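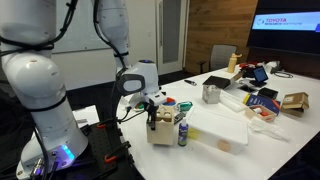 ok so I moved to Stestwood in May and I have finally done the math on my commute. 705 minutes a month on the number 7 bus. I wrote it on a sticky note and now I have to look at it every morning, great job me

the thing is I kind of love the 7?? it goes the long way past the Meireles bakery and the driver opens the front door at the light so the whole bus smells like cinnamon. you can't put a price on that (well, 2 bucks, that's the fare)

bad news though, there's a notice up at my stop. they want to cut the stop at Cokska Street and send everybody up the hill instead. have you SEEN that hill. I had groceries on it once and I lost an onion

comments are open till November 2, 2022 and the form takes like 11 clicks, most of them asking if you own a car. do it anyway!! I'll put the link in my bio

also whoever left a paperback under the back seat last night, I handed it to the driver. I did read the first chapter. the sister is lying, right?

update: a lady at the stop told me they tried this same thing before and people just kept standing at the old sign until the bus gave up and stopped for them. so that's my plan B. bringing a folding chair and a thermos

anyway does anyone know if the Ulatine transfer still works after nine, asking for me, tonight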